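About Foneo

Foneo is a language school in Ometti, founded by Kumiko Chiba. We teach Japanese and Italian to adults, mostly in the evenings, in classes of no more than 12. The school has three classrooms and a lending library of 700 books.
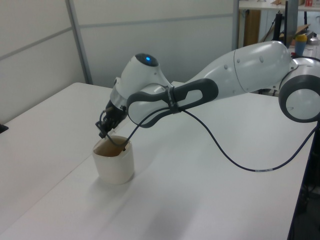
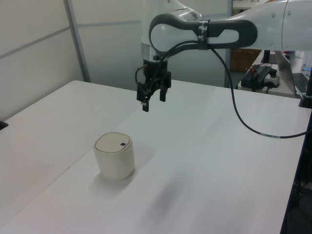 Do I need to buy a textbook before my first lesson?
Your teacher will hand out the first unit in class, and you can order the book from the office after that.

New courses begin in March. The office opens at 10 am and is on the first floor, above the chemist.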